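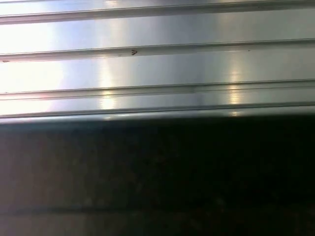 Request 813: Replacement or repair of wrist camera and lamp, handling cell 2
Site: Stindstead
Raised by: Adanech Birhane, Equipment Planning
Assigned to: Kahsay Service Desk
Category: Equipment purchase, next budget year
Status: Closed, with one action carried forward

Summary of request

The handling cell at Stindstead is used to pick up and turn ribbed metal panels. Since January the vision check has rejected sound panels on account of glare. The site has asked whether the cost of a new camera should be entered in the equipment budget, or whether the present camera can be kept in service with changes to the lighting. A decision is required before the budget sheet is returned.

Entry 1 — Equipment Planning

The site reports that the fault is confined to bright metal. Painted parts pass through the same cell without difficulty. The operators have cleaned the lens and restarted the controller on each occasion, and neither step has made a lasting difference. The supplier, Indix, has quoted £800 for a replacement camera of the current pattern, excluding fitting. Please advise whether this is the correct item to buy.

Entry 2 — Service Desk

Thank you for the request. Before any order is placed, please confirm the following:

Whether the exposure setting is fixed or automatic.
Whether the overhead lights are left on during the check.
Whether the rejected panels have been looked at by hand, and with what result.

Please also state the age of the camera cable. Cables of the earlier type are no longer covered by the service agreement and would have to be budgeted for separately.

Entry 3 — Equipment Planning

Exposure is automatic. The overhead lights remain on throughout, as the adjoining benches share the same circuit. The rejected panels were inspected by hand and passed by the quality section. The cable is of the later type and was renewed with the gripper pads.

Entry 4 — Service Desk

The camera is working within its limits. A bare metal surface throws the overhead light straight back, and the automatic exposure then settles on a value that suits neither the bright bands nor the dark bench surface under the part. Small marks on the metal are still picked up where there is no glare, so the lens and sensor are not under suspicion. A new camera of the same pattern would be expected to behave in the same way, and the purchase is not recommended on present evidence.

The following trial is proposed, at no cost to the site:

1. Set the exposure to fixed, at the value given in section 4 of the cell handbook.
2. Fit the loan shade from the Groltton store above the pick position.
3. Run one batch of bare panels and one batch of painted parts.
4. Record the number of sound parts rejected in each batch.

The site should not alter the pass limits during the trial. If they are changed, the results cannot be compared with the earlier record.

Entry 5 — Equipment Planning

The trial has been completed. The bare batch was 256 panels, of which three sound panels were rejected. The painted batch produced no rejections. The shift lead notes that the shade has to be moved aside when the gripper pads are changed, and asks that any permanent version be hinged. She also asks whether a polarising filter would do the same work without taking up space over the bench.

Entry 6 — Service Desk

The result is acceptable. A filter may help, but it would reduce the light reaching the camera and would call for a stronger lamp, which brings the cost close to that of the original request. The shade is the simpler purchase. A hinged version is held at Groltton at £115, and the fitting can be done during the planned service visit, so no separate call-out charge would arise.

For the budget sheet, the following entries are suggested:

Hinged shade, one, £115, this year, from the minor works line.
Replacement camera, one, £800, to be withdrawn from next year's request.
Lamp and filter, no entry — to be looked at again if a second bare metal product is introduced.

Entry 7 — Equipment Planning

Agreed. The camera has been taken out of the request and the shade ordered. The loan shade will stay in place until the permanent one is fitted, and will then be returned to Groltton by the internal van. Please keep the fixed exposure value on the cell record so that it is not lost at the next software update.

Entry 8 — Service Desk

Exposure value added to the cell record. Request closed on Apr 20, 2019. Action carried forward: return of the loan shade, Stindstead stores.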